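Bench rules for cloth work - what are yours?
Robots and Automation > Good Practice

torunn_s
April 15, 2021
I'm writing up house rules for our two-arm folding bench and I'm loving it, sad as that sounds! So far: clear the table between runs, check the fingers for snags, no hands past the table edge while the arms are live.

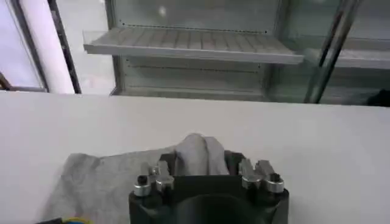
Next one I want to add is a finger check every 64 folds. Too often? Salim says yes, I say cloth fluff gets everywhere.

salim_n
I do say yes. Every 471 would be plenty. Check too often and people just tick the box without looking.

akinyi_a
Disagree, Salim. We check every 10 at Lema and it takes seconds. My bigger worry is loose stuff - mice, leads, laptops. Ours live on a separate trolley now and I'd make that rule one.

torunn_s
Ooh, yes, stealing that. Laptop on the bench is our worst habit.

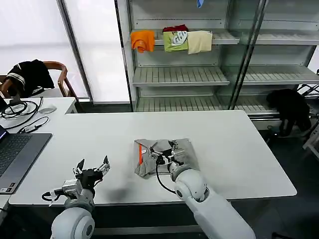
Filed under: Shared benches, Cables

florian_a
Trolley is fine if the lead reaches. Ours doesn't, so we tape a line on the table and the laptop stays behind it. Works for us.

akinyi_a
Get a longer lead, Florian!

torunn_s
Going with tape until July, then a trolley. Still sticking with 64, sorry Salim :)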